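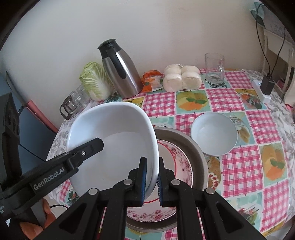 Why do we stack dishes with the big ones on the bottom?

Because a wide, flat dish makes a steady floor for everything that goes on top of it. Big plates first, then smaller plates, then bowls, with the smallest bowls last of all.

I love this question, and I get to think about it every single day, because in my house the table gets cleared after every meal and somebody has to decide what goes on what. (Lots of times that somebody is me!) So let's talk about clearing a table, stacking dishes, and why a pile of plates sometimes stands perfectly still and sometimes goes wobble, wobble, CRASH.

What makes a stack fall over?

Try this before you read on. Stand with your feet wide apart and ask a grown-up to give your shoulder a gentle push. Easy to stay up, right? Now put your feet together and try again. Much harder! Your wide feet gave you a big base, and a big base is hard to tip.

A stack of dishes works the same way. Every stack has a balance point, the spot where its weight seems to gather. Scientists call it the center of gravity. As long as that spot sits over the base, the stack stays up. If you lean the stack so far that the spot pokes out past the edge of the base, down it comes. A wide plate at the bottom gives that spot plenty of room to wander. A little cup at the bottom gives it almost none.

Height matters too. A tall stack has its balance point high up, so even a small lean carries it a long way sideways. I once made a tower of 11 plastic cups on my kitchen floor and sneezed. You can guess the rest.

Plates are flat and bowls are round

Plates are the easy ones. If they're all the same shape, each one nestles into the one beneath it, like chairs that stack at school. A plate with a flowery border and a plain white plate can be friends in the same pile, as long as they're close to the same size. The pattern doesn't matter a bit.

Bowls are trickier. Most bowls have a little ring on the bottom called a foot. The foot is what lets a round bowl sit still on a flat table. When you put one bowl inside another the same size, the sloping sides hold it in the middle and it can't slide very far. But put a big bowl inside a small bowl and it perches on the rim like an elephant on a flowerpot!

Square bowls have a habit of their own. If the corners don't line up, the top one sits crooked. Give it a little turn until it settles.

Now, a big serving bowl is a special case. It's wide at the top, narrow at the bottom, and heavier than it looks. Use two hands, one on each side, and keep it level (especially if there's still soup in it). If it's too heavy, leave it and ask for help. I'm a grown-up and I still ask for help with my biggest one.

Why use a tray?

A tray is a table you can carry! You can put a plate and a bowl on it and move them together, and the raised edge keeps things from sliding off. Metal trays are tough, but they can be slippery, so I lay a damp dishcloth on mine. The cloth grips the tray and the dishes grip the cloth. That gripping is called friction, and it's the same thing that stops your sneakers from sliding on the sidewalk.

Put the heaviest thing in the middle of the tray. If you put it at one end, that end will dip and your arms will have to fight it all the way to the sink. Small bowls can go around the sides.

I tested this in July with a Hoton kitchen scale and a jar of beans that weighed 300 grams. With the beans in the middle of my tray, I could carry it easily. With the beans at the edge, my wrist was complaining before I got to the door.

What about the glasses?

Glass cups look like they should stack, and some do. But glass can stick to glass. When you push one cup down inside another, the sides squeeze together, and then you can't get them apart. If that happens, please don't twist hard. Ask a grown-up, who can stand the bottom glass in warm water and put a little cold water in the top one. The warm glass gets a tiny bit bigger, the cool glass gets a tiny bit smaller, and usually they slip free.

Mugs with handles like to stand on their own. The handle sticks out and bumps its neighbor, so give each one some elbow room. And a flask or a pot that keeps drinks hot is a job for a grown-up every time.

And the food that's left?

Food goes first, before you touch a dish. Buns dry out when they sit in the open air, because the water inside them floats off into the room, so cover them or pop them in a box with a lid. A whole napa cabbage keeps best somewhere cool, like the fridge. Its crinkly leaves are full of water too, and they go floppy when they lose it. Anything in a bag gets the bag closed up tight.

Last comes the tablecloth. Mine is oilcloth, the wipe-clean kind, and I adore it! Ordinary cloth is made of threads with lots of little gaps, and a spill runs right in. Oilcloth has a smooth, waterproof coating on top, so juice just sits there in a puddle until you wipe it up. Wipe toward your other hand and catch the crumbs, or you'll be sweeping the floor as well.

Something to try

You'll need 9 plastic dishes of different sizes, a tray and a carpet or a rug. Build your stack with the biggest at the bottom and walk 8 slow steps with it. Then build it upside down, with the smallest at the bottom, and try the same walk. Draw both stacks in a notebook and write down how far each one got. Use plastic, please, and keep the good plates out of it.

If you liked this one, my page about why soap makes bubbles is next on the Watilbridge kitchen science list.

February 2019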